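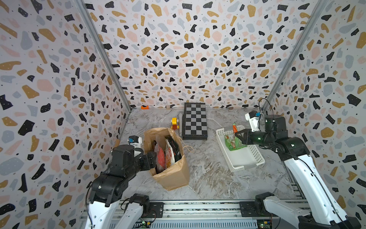
Snacks going into the paper bag, 19 Dec 2021

Packing the snack bags for the Levton trip. Same as last December: one brown paper bag per household, handles on, everything stood upright.

The red packet and the white and black one are in the bag. The green and orange one is next, out of the white basket.

I keep the snacks in a slotted basket while I pack. It's easy to see what's left and it rinses out in the sink.

16 bags to do this year. Bought the paper ones from Pamow again – they cost a bit more than the supermarket kind but I like the twine handles.

One thing I changed: tall packets go in first, against the back. Last year I put the small ones in first and the bags kept tipping over in the car.

The drive is 90 minutes, with a stop in Benavides for fuel. No chocolate in any of them. It melted on the dash 2 years ago and I'm not cleaning that up again.

Someone asked about the wallpaper. It's a terrazzo print from Prosow, flecks of black, mustard, pale pink and light grey on white. 3 rolls, and I have most of one left over.

Chessboard and the building block vehicle are coming too, but they go in the other box with the games.

Tags get tied on tonight. I still need a pen that doesn't smudge on brown paper, so if you have a favourite, let me know.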